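Section 4: Your First Batch in the Pastudwood Drying Cabinet

Now that the cabinet is together and standing level (if it isn't, please go back to Section 3 and sort that out first, your racks will thank you), we come to the part everybody has been waiting for. This section takes you through a first batch of apple slices and then a first batch of herbs. Even if you've been drying food since you were knee-high, please do the apples first. They are forgiving, they are cheap in the fall, and they will teach you where the warm spots are in your own cabinet, in your own kitchen.

The steps were written by Zdenka Nedeljković, who has dried just about everything that grows within walking distance of her house in Akthorpe, and tried out by Liên Lưu, who had never dried a thing in her life before she agreed to help us. Where the two of them disagreed we have mostly sided with Liên, on the grounds that she was the one reading the instructions.

4.1 Before you start

You will need:

Your assembled cabinet, with all racks in place
The drip pan, slid all the way to the back of the bottom slot
A sharp knife or a slicer
A large bowl of cold water with a good squeeze of lemon in it
Clean dish towels, more than you think
A tray or two for carrying slices from the counter to the cabinet
A pencil and some paper for your drying log

Clear yourself a good stretch of table. Slicing is quick work, but laying out is slow, and you'll be much happier if you aren't moving the toaster every few minutes. Wipe the table down, dry it, and set out your tray where you can reach it without leaning.

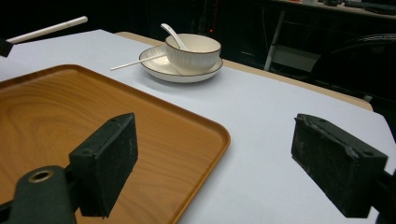 Serving tray with a wood-grain finish on the work table.

Any tray will do for carrying as long as it's clean and flat. A low rim is handy, as slices like to slide when you turn a corner.

Note: Wash the racks before the first use, even though they look perfectly clean. Warm water and a little dish soap, a rinse, and then let them air dry standing up. Don't put them through the dishwasher. The mesh on the Grisby racks will sag with too much heat, and once it has sagged there is no getting it flat again.

4.2 Running the cabinet empty

Please don't skip this one. A new cabinet has a smell to it, and you don't want that smell in your apples.

1. Put the empty racks in and close the door until the latch clicks.

2. Open the top vent all the way. It's the round one with the sliding cover.

3. Turn the dial to High and let the cabinet run for 2 hours with a window open somewhere nearby.

4. Turn the dial to Off and open the door. Let everything cool down before you touch the racks.

If you can still smell anything other than warm air, run it again. One of our test cabinets needed a second go, and the others were fine after the first.

Caution: The metal plate above the heater gets very hot during this run and stays hot well after you turn the dial to Off. Keep small children and curious cats out of the way, and never reach down past the bottom rack while the cabinet is warm.

4.3 Getting the apples ready

1. Choose firm apples with no bruises. A tart apple dries to a nicer flavor than a sweet one, in our opinion, but use what you have. Windfalls are fine as long as you cut away the bad bits generously.

2. Wash and core the apples. You may peel them or not. Zdenka peels and Liên doesn't, and we have eaten both kinds happily.

3. Cut them into rings about as thick as a pencil. What matters most is that they all match, so if your first few come out thick, carry on thick. A rack of mixed slices will give you some that are leathery and some that snap, and you'll spend the evening sorting them.

4. Drop the slices into the lemon water as you go. Leave them in for a few minutes, and no longer than ten, or they begin to take up water that you will only have to dry out again.

5. Lift them out in handfuls and lay them on a dish towel. Pat the tops dry with a second towel. Don't rub.

Note: If you've run out of lemons, a spoonful of cider vinegar in the water works nearly as well. You won't taste it once the slices are dry, though the kitchen may smell a bit like a pickle jar while you work.

4.4 Loading the racks

1. Lay the slices on the racks in a single layer. They can be close but shouldn't touch. They will shrink a great deal, so don't worry if it looks as if you'll never fit them all in.

2. Load the top rack first and work your way down. This way any drips land on an empty rack and not on slices you have just patted dry.

3. Leave a finger's width clear along the back edge of every rack. The warm air comes up the back wall, and if you cover the gap the upper racks will hardly dry at all.

4. Close the door until the latch clicks. Slide the top vent to the halfway mark.

If you have more apples than rack, keep the extra ones whole and do them tomorrow. Sliced apples don't wait well, lemon water or no lemon water. We have tried squeezing in a double layer and all we got was a sheet of apple stuck to itself - tasty enough, but very hard to get into a jar.

4.5 Drying

1. Turn the dial to Medium and write down the time you started.

2. After 3 hours, open the door and swap the racks around, top to bottom and bottom to top. Turn each one front to back while you have it out. Be as quick as you comfortably can, so the cabinet doesn't lose all its heat.

3. Close the door again and open the vent all the way.

4. Start checking the slices after another couple of hours. Take one out, let it cool on the table for a few minutes, and bend it. It should bend without breaking, and no moisture should show along the bend. A warm slice always feels softer than it is, so the cooling matters.

5. Take out the slices that are ready and leave the rest in.

How long the whole thing takes depends on your apples, your slices, and the weather, and we'd be fibbing if we gave you one number. A damp April day can add hours to a batch that would be done by suppertime in a dry October. This is where the drying log comes in. Write down what you dried, how thick, what setting, and how long, and by your fifth or sixth batch you'll have a better guide than any we could print. Zdenka's own log is up to batch 464 and she still looks things up in it.

Caution: Don't leave the cabinet running overnight or while you are out of the house. If you have to stop partway, turn the dial to Off, leave the door shut, and pick up again first thing in the morning. Apples will put up with one pause like this. Please don't try it with meat or fish, which this cabinet is not designed for in any case.

4.6 Cooling and evening out

It's tempting to tip everything straight into jars. Please give it a little time first.

1. Set the racks on the table, propped up on something so that air can get underneath, and leave them until the slices are fully cool.

2. Fill a large glass jar loosely, no more than two thirds full, and put the lid on.

3. Keep the jar on the counter for a week and give it a shake every day. This lets the drier slices take up a bit of moisture from the ones that aren't quite as dry, so the whole jar evens out.

4. If you see any fog or droplets on the inside of the glass during the first day or two, the slices need more time. Put them back on the racks on Low for an hour or so and start the week over.

5. Set a few slices out on a tray at the end of the week and have everybody try one. If they're pleasantly chewy all the way through, they are ready for the pantry.
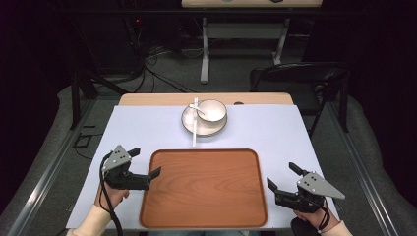

4.7 A first batch of herbs

Herbs are quicker than apples and need a much gentler hand. Mint, thyme, sage and oregano all do well. Basil and parsley can be dried too, but they lose more of their flavor, and you may prefer to freeze those.

1. Pick in the morning, after the dew is gone and before the sun is really on the leaves.

2. Shake the stems to get rid of any insects. Rinse only if you have to, and if you do, let the herbs dry completely on a towel before they go anywhere near the cabinet.

3. Fit the fine Ngau mesh liners over the racks. Without them, small leaves will drop through into the drip pan as they dry.

4. Lay the stems on the liners in a thin, loose layer. Big leaves such as sage should be taken off the stem first.

5. Turn the dial to Low, open the top vent all the way, and check every half hour. The leaves are ready when they crumble between your fingers and the stems snap.

6. Let everything cool, then strip the leaves into a jar as whole as you can manage. Crumble them when you cook.

Note: Never dry herbs and fruit in the same load. The fruit gives off so much moisture that the herbs will stay limp, and you will end up with apples that taste of sage. (Liên says this isn't as bad as it sounds, but we can't recommend it.)

4.8 Cleaning up after a batch

1. Unplug the cabinet and let it cool.

2. Slide out the drip pan and wash it in warm soapy water. Sugar from the apples sets hard if left, so do it the same day if you can.

3. Soak the racks for twenty minutes and go over them with a soft brush. Stuck bits come away more easily from the underside.

4. Wipe the inside walls with a damp cloth. Don't spray water into the cabinet.

5. Leave the door ajar until everything inside is dry.

For replacement racks and liners, see the parts list in Section 7. The rack clips are part number 49 and are sold in pairs.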